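Grakolum open lab, part two: the kitchenware bench

The first part of these notes covered the conveyor cell and the drive to Tunari. I said I would get to the kitchenware bench separately, and it took longer than planned to go through my notebook.

The open lab ran from lunch until the building closed. Visitors were sent through in groups, and I skipped the second half of the tour to stay at the bench, which had fewer people around it and an engineer willing to answer questions. The task is simple to state. A single arm with a two-finger gripper handles cookware on a plain white table: saucepan, lid, bowl. Items get picked, moved and put down again. There is no fixture for the parts and no marked positions on the table.
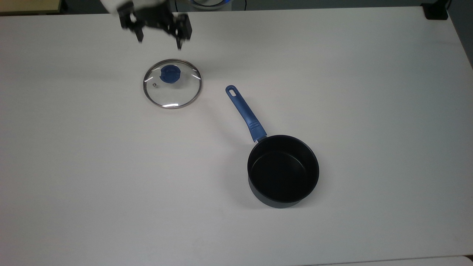
I asked first about the gripper, as my own work is mostly with suction tooling. Two fingers is a conservative choice for cookware. The fingers are narrow, and the engineer said the narrow profile was picked after wider ones kept touching neighboring objects on approach. The cost is contact area. With a small patch of contact, a round object can rotate between the fingers, and the heavier the object, the sooner you see it. Their answer is to close slowly, wait, and lift a short distance before committing to the full move. The pause was set at 275 milliseconds on the day. I asked why that number and was told it was what remained after a week of trimming a longer one.

Grip force was the other thing I wanted to know, and I did not get a figure. The value is set per object class, and they would not share the table.

The lid is the harder part of the set. The knob gives the fingers something to hold, but the rest hangs out on all sides, so a small error at the knob becomes a larger one at the rim. If the lid tips, the low side arrives at the table first and the whole thing can pivot in the fingers. Clear glass is also a known problem for depth sensing. Many sensors return the table surface through it, or nothing, and the planner then has a hole where the object should be. The group works around this by finding the knob in the color image and inferring the rest from a model of the lid.
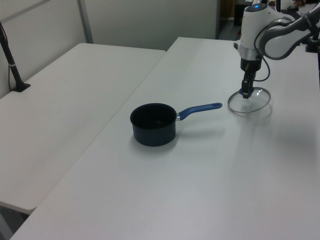
Posted by Tyyne Kinnunen
Thursday, December 23, 2021
Filed under: site visits, grippers

Back to the lid. The software layer is called Resska, and it is split into a planner and a much smaller loop that watches the fingers. The planner proposes a grasp, the loop accepts or aborts it. On an abort the arm goes back up and the planner is asked again, up to 4 times, after which an operator is called. I like this arrangement. It keeps the retry logic in one place and it makes the logs readable, which cannot be said for the system I maintain.

We were shown a log from October with more than 200 lid attempts in it. Most of the aborts were flagged at finger closure and few during the lift. I would have expected the reverse. The explanation offered was that a bad knob position is usually obvious as soon as the fingers close, because they stop at the wrong width. 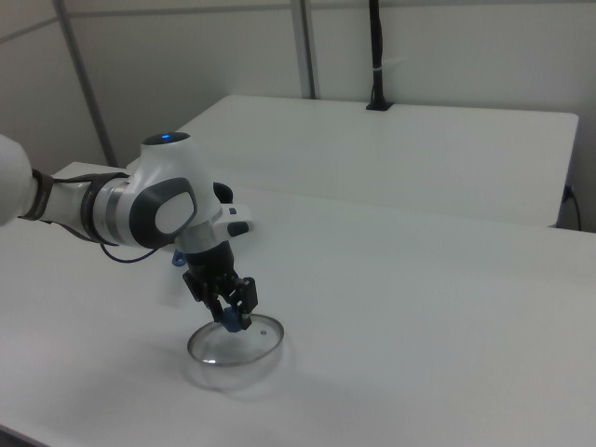

Gripper on the lid knob, side view.

The bowl has no knob, so the approach changes. It is taken by the rim, and the planner has to choose a point on a circle where all points are geometrically the same. In practice they are not, because the arm reaches some of them more comfortably than others. Resska scores candidates by joint margin and picks the best one. Gripping at one point on the rim puts the weight off to one side, and the planner needs to allow for the resulting tilt when it sets the bowl down.

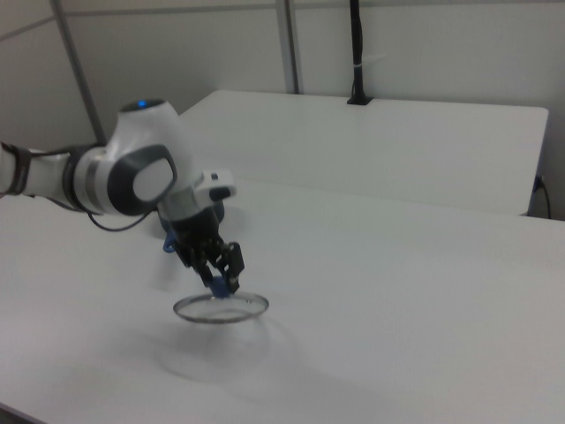 Glass bowl held by the rim over the front table.

Cable routing got a question from someone behind me. The answer was that slack is left at the joints on purpose and checked at the start of every shift. An earlier, tighter routing had pulled a connector during a wrist rotation.

Table speed limits were low with visitors present. The operator ran everything at 10 percent of the normal setting for the first group and raised it later in the afternoon.

Two items I still need to follow up. Hyvönen makes a compliant fingertip that I think would help with the rim grasp, and I have asked for a sample pair to try on our own bench. I also want to know how the width check behaves with a knob of a different diameter, as the log I saw covered one lid only. The engineer promised to send the test plan. If it arrives I will add it to the comments under this post.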